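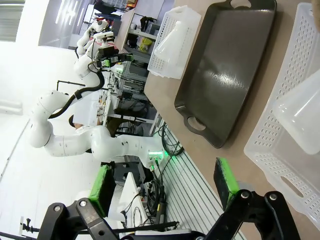 I have come round to trays and baskets, and I blame Hanneke.

Hanneke Vanhove and I shared a kitchen for four years, back when neither of us owned anything that matched, and she had a rule that nothing was allowed to stand on a worktop by itself. Everything had to live in something. The oil and vinegar lived on a saucer. The tea lived in a biscuit tin, and the biscuits lived in a different tin that said "buttons". I thought it was a bit much at the time, if I'm honest with you. Then I moved out, got my own cupboards, and spent years losing things at the back of them.

So this July I finally did the shelves, and I did them the Hanneke way. One big dark tray, plus white plastic baskets with holes in the sides, and frosted tubs that sit inside the baskets. That's the whole kit.

Tray first, because it was the one I dithered over. I wanted a dark one. My old tray was pale and every ring of coffee showed up on it like a map of the week, and I'd got tired of scrubbing at it. Dark brown, so dark you'd call it black in the evening, is much kinder to coffee. It is not kinder to fingerprints! A shiny dark tray will show you every thumb you've ever put on it, and if you have a ceiling light it'll show you that too, a great white stripe right down the middle. I've decided I don't mind. A quick wipe with a tea towel while the kettle's on and it looks smart again.

What I would say is: get one with proper handle holes. I've had the kind where you're meant to pinch the rim, and I've also had a full teapot slide gracefully towards my sister-in-law, so I speak from experience. Two oval holes, one at each end, fingers through, done. And a raised rim all the way round, so that when you do tip it (you will) the spoons stay on board.

Now the baskets. I went to Rollby for these, the big one out past the ring road where you go in for washing-up liquid and come out with a lampshade. Femke Vandenberghe came with me, mostly for the café. They had baskets in every colour and Femke was very keen on the mustard, but I stuck with white. White goes with the tubs, and if I have to buy another in a year's time I've got some chance of finding the same again. Mustard will be gone by Christmas.

I came home with two sizes. The smaller one is for baking bits: the tub inside has the cake cases, the sprinkles, the candles and that tiny bottle of peppermint essence I've moved house with twice. The bigger one has the rice and pasta tub in it, and that one has a handle slot, which I use constantly. The shelf is a bit above my head and I just hook my fingers in and pull the lot forward like a drawer. I used to stand on a chair and feel about for things by touch. No more.

You might ask why I bother with a tub inside a basket when the tub would stand up perfectly well without it. Melaniia Holovko asked me exactly that, in the comments last time, and fair enough. Partly it's the pulling out. Partly it's that flour gets everywhere, and I'd sooner have it in a tub I can put in the sink than down among all those little holes. Have you ever tried to get icing sugar out of a perforated basket? I ended up in the bath with an old toothbrush. The basket was in the bath, I should say, and I was kneeling next to it.

I do like frosted tubs better than clear ones, too. You can tell there's something in there and more or less how much, but you don't have to look at half a bag of lentils in full detail every time you open the cupboard. The downside is that caster sugar and salt look exactly the same through them. I've put labels on now, after a very odd batch of shortbread.

Measure your shelf before you go, by the way. And measure the basket at the top, where it's widest, and don't trust the sticker. Mine fit with barely room for a finger beside them, and that was luck.

The tray lives on the worktop by the kettle with the mugs and the tea on it, and when people come round I whip the whole thing up and carry it through. Sanne Koster was here at four for a cup of tea and said it was like being in a hotel, so I've been insufferable since.

Under the sink is next. I opened the door yesterday, had a look, and closed it again. If anyone has a good way of keeping dishcloths dry round a U-bend, please leave it in the comments, and Melaniia, I know you've got opinions.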